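3 示教数据的采集与处理

3.1 任务设置

本文以书籍上架作为主要任务。机器人须从台面或书立中取出指定书籍，将其调整至竖直姿态，再放入目标格位。该任务包含抓取、姿态调整、对准和释放四个阶段，其中姿态调整与对准阶段对末端位姿误差较为敏感。与刚性盒体不同，书籍的封面与书页边缘在摩擦特性上差异明显，且受夹后书页可能发生相对滑移，仅依靠预先标定的抓取点难以覆盖不同厚度和装订方式。为此，我们采用示教方式获取操作策略所需的数据，并在同一任务定义下比较手持示教与遥操作示教两种途径。

实验在Flastby实验区进行，任务定义、物品清单及格位编号沿用Stillulska项目的约定。书籍按厚度分为薄、中、厚三组，每组均包含硬皮与软皮两种装帧。每次示教开始前，依据随机表确定书籍、初始朝向及目标格位；示教者仅被告知书籍与格位，不限定接近方向和换手次数。训练集与测试集按书籍实例划分，同一本书不同时出现在两个集合中。

3.2 两种示教途径

手持示教使用自行装配的夹持工具，工具前端安装与机器人末端同型的柔性手指，相机固定于手柄上方，随手部运动记录图像。示教者直接握持工具完成操作，开合量由编码器给出，末端轨迹由视觉惯性里程计估计。由于不涉及机器人本体，手持示教不受关节限位和工作空间的即时约束，所得轨迹中存在部分机器人无法复现的片段，须在后处理阶段通过逆运动学检验加以识别。

遥操作示教采用Zakharchenko主从系统。示教者操纵主端手柄，从端机械臂跟随运动，夹持力以振动形式反馈至手柄。该途径所得轨迹天然满足从端运动学约束，动作与观测在同一坐标系下记录，不需要进行本体转换。其不足在于，对准阶段耗时较长，示教者常以多次小幅试探代替连续运动，轨迹中停顿较多。对于停顿片段，本文保留首尾状态并压缩中间重复帧，不对轨迹形状作平滑处理，以免掩盖接触过程中的有效修正。

两种途径的示教者均接受相同的操作说明，并在正式采集前完成练习，练习数据不计入数据集。为减少顺序效应，半数示教者先进行手持示教，其余先进行遥操作示教。

3.3 数据筛选

采集阶段共获得1067条示教。剔除时间戳缺失、里程计中断及任务中止的记录后，保留1043条，其中遥操作示教223条，其余为手持示教。筛选由Mandach标注工具辅助完成：程序先依据轨迹连续性和开合信号给出初步判定，再由标注者逐条复核。判定不一致的记录由另一名标注者独立复查，以复查结果为准。

需要说明的是，释放后书籍发生倾斜但仍处于目标格位之内的示教未被剔除。此类记录反映了释放时机与格位余量之间的关系，若全部删除，策略在训练中将缺少对边缘情形的覆盖。我们为其附加单独的标签，并在消融实验中分别报告包含与不包含此类记录的结果。每条轨迹统一裁剪后写入数据集，动作以相邻时刻的末端相对位姿表示，开合量归一化至单位区间。策略训练中的学习率预热步数设为1000，两种数据来源采用相同设置。

3.4 坐标系对齐

手持轨迹以里程计初始时刻为原点，遥操作轨迹以机械臂基座为原点，两者不能直接合并。本文在采集区域内布置方形基准标志，由标志位姿确定公共参考系。标志在视野中所占面积较小或观测角度过大时，位姿估计的不确定性随之上升，因此仅在重投影误差低于阈值的时刻更新参考变换，其余时刻沿用里程计递推结果。对于整段轨迹中均未获得有效标志观测的记录，仅保留相对动作，不参与需要绝对位姿的实验。

3.5 手持视角下的接触信息

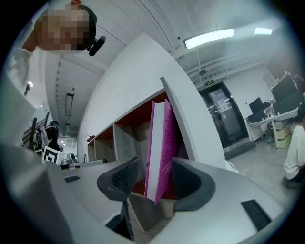

策略对接触状态的判断主要依赖腕部视角，因此手指与物体的相对关系须在图像中保持可辨。本文不使用独立的触觉传感器，而是将手指区域与物体边缘一并作为视觉输入，由编码器学习二者之间的对应关系。图3给出手持夹持工具所记录的一帧：一本洋红色硬皮书竖直置于两根弧形手指之间并略有倾斜，左侧手指以带棱纹的内表面贴靠书页一侧，右侧手指则包覆封面一侧。两侧的接触条件并不对称，这与3.1节关于书籍表面特性的讨论相符，也是数据增强中不采用水平翻转的依据，翻转会改变接触面与手指编号之间的对应。该视角同时包含书后内壁呈橙红色的开放式格架以及左侧远处桌面上的黑白方形基准标志，前者为对准阶段提供局部参照，后者用于3.4节所述的参考系更新。由于远处标志的成像尺寸有限，本文在训练时将对准阶段的图像输入分为两路，一路保留完整视野，另一路截取两指之间及其邻近区域，两路特征在动作解码之前拼接。遥操作数据采用同样的截取方式，截取中心由末端执行器的标定位置给出，不随开合量变化。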